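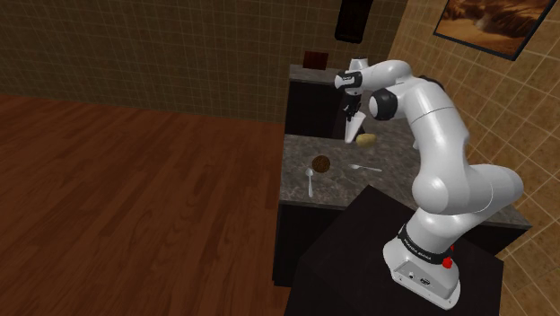
Is "whilst" just a posh "while"?

Home | Ask | Browse | Words & Usage | Log in

Print this page | E-mail to a friend

Posted by Tindlow, 28 September 2023

I'm cutting an essay on old letter-writing manuals down to 2,000 words and my tutor has put a ring round every single "whilst" — there are 18 of them, I'm ashamed to say. No comment, just rings! I grew up saying it and it never felt fancy to me. Is there any difference in meaning, or have I been putting on airs all these years? And would you change the lot?

Petersen

No difference in meaning that I've ever found. "Whilst" is the same word with an old ending stuck on, like "amongst" and "amidst", and plenty of people in Britain still say it without thinking. American readers tend to find it quaint. What I'd look at is whether you mean time or contrast. "While he admired her letters, he never answered them" can be read both ways for a second, and swapping in "whilst" doesn't help one bit. I use "although" there and keep "while" for things going on together. As for the rings, I'd change most of them (18 is a lot of any word in an essay that size) and leave one or two if you're fond of them.

Donovum

always hated whilst. sounds like a notice in a swimming baths. change them all

Prinum

I keep a tatty usage guide by the kettle and page 184 has a pencil note from whoever owned it before me: "whilst — only in sermons". So your tutor has company! I still write it in letters to my aunt, mind you, and she writes it back. Might be worth asking what the rings mean before you go through the whole thing. Mine used to ring words she liked.

Related items
Amid or amidst?
Can I start a sentence with "however"?
"Learnt" and "learned" in the same essay
Do 2 spaces after a full stop look old-fashioned?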